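Holding the line at the yard gate

Perimeter access at the Gondlow freight depot has been rebuilt one lane at a time, with the site kept open throughout
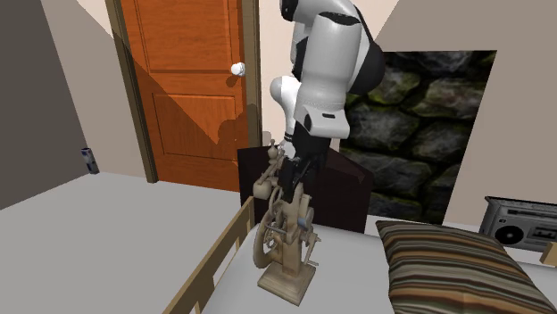 Simulated view: a white and black robot arm above a beige model resembling a spinning wheel.

August 10, 2021

The Gondlow depot handles 1,510 vehicle movements on a normal working day, nearly all of them through a single entrance on its northern side. Until March the entrance was controlled by two rising arm barriers and a sliding gate that was shut only at night. The arms were struck often enough for the site to keep spare booms in a rack behind the gatehouse.

Derkex, the contractor appointed to replace them, was given a short specification. The entrance had to stop a loaded lorry at low approach speed, pass a lorry through in normal use without a queue reaching the public road, and fail in a known state if the supply was lost. It also had to be built without closing the yard.

The design uses a divided entry. Each inbound lane has an outer barrier and an inner line of rising bollards, with a holding space between them long enough for an articulated vehicle. The two are interlocked, so that the bollards cannot drop while the outer barrier is up. Outbound lanes use the same arrangement in reverse, with a shorter holding space, as drivers leaving have already been checked at the loading bays.

"The interlock is the part people argue with," says Noémie Carré, who led the installation for Derkex. "Every site asks for an override on the desk. We will fit one, but it is keyed, it is logged, and it releases one lane only."

There are six bollards on the inbound side and five on the outbound side, where a drainage channel took up the width that would have been needed for another. The gap at the channel is closed by a fixed post set in its own foundation. Drive is hydraulic. Pneumatic units were considered and would have been quicker to raise, but the compressor would have needed a plant room and the gatehouse had no space for it.

Ground conditions decided most of the programme. Trial pits found old brick footings under the outbound lanes and a live water main shallower than the drawings showed. The main was moved at the owner's cost. The foundation for the outbound bollards was then redrawn as a shallow type, with a wide reinforced slab in place of deep individual pits, and the hydraulic lines were brought up on the gatehouse side.

Control is by a Bagheri panel mounted in the gatehouse, with a second panel in the transport office that can view but not command. Vehicle detection is by induction loops cut into the surface, two per holding space, backed by a light beam at axle height. Both must read clear before a bollard will rise. Loops alone were tried during commissioning and lost sight of high trailers between axles, a known weakness that the beam covers.

On loss of mains the bollards hold their last position for as long as the accumulator keeps pressure. The outer barriers come down under their own weight. A hand pump in a locked cabinet will raise or lower a single lane, and gatehouse staff practise with it on each shift rota.

Pedestrians are kept out of the vehicle lanes altogether. A full-height turnstile supplied by Sondach stands on the far side of the gatehouse, with a side gate for bicycles and wheelchairs — this last was added after the first layout was issued, and its lock is released from the desk.

The maintenance schedule calls for a service visit every 2,000 cycles on the outer barriers. Bollard sumps are inspected at the same visit, and more often in autumn, when leaves from the boundary trees collect in the drains. Seals and hydraulic fluid are changed yearly.

Work on the southern emergency gate has yet to begin. It will keep its existing posts and receive a new leaf, a crash-rated locking beam and a contact alarm wired back to the main panel.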